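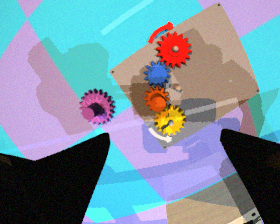
Gears on a tan board, the big red one with its arrow

From: Struan Rutherford
To: handsets list
Subject: Re: Noleo 2 battery after the March update

Alfredo Dumlao wrote:

> Mine went from a day and a half to dead by dinner. Same apps, same
> everything. Drinum support told me to do a factory reset, which I am
> not doing on a phone I paid 799 for. Anyone else? And is the Tagle
> worth a look or is that just the same phone in a different shell?

Yep, same. Two Noleos in this house and both of them drop overnight now. Mine lost a third of the charge sitting on the dresser, airplane mode on.

Before you reset anything: Settings, Battery, Background sync. The update flipped mine back to "always". Set it to "when open" and restart. Got me most of the way back. My wife's phone didn't care at all, so no promises.

Other thing, the charge limit. It used to stop at 90 if you told it to and after the update it says 90 but goes all the way up anyway. Check it in the morning. If yours does it too please file a report, they closed mine as "cannot reproduce" in under an hour.

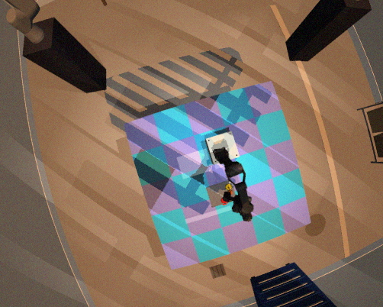 Page last changed: March, 4:10 pm

On the Tagle. Not the same phone. Same screen I think, but the battery is smaller and the back scratches if you look at it. Camera is better in low light, worse at everyting else. I had one for a couple weeks on loan from work and gave it back without much of a fight. Speaker is nice.

If you're set on switching I'd wait for the Skalarton. Supposed to be out before summer, price not announced, and if they try to charge 2,000 for the folding one like people on here keep saying then fine, I'll keep the Noleo and carry a charger.

What really bugs me is Drinum used to post a list of what changed with every update. Now its "stability improvements" and good luck. My old one got four years of updates and I could tell you what was in each of them.

Which build are you on? Mine's the second March one. If you're still on the first don't take the new one yet.

Gotta run, will look at replies tonight.

Struan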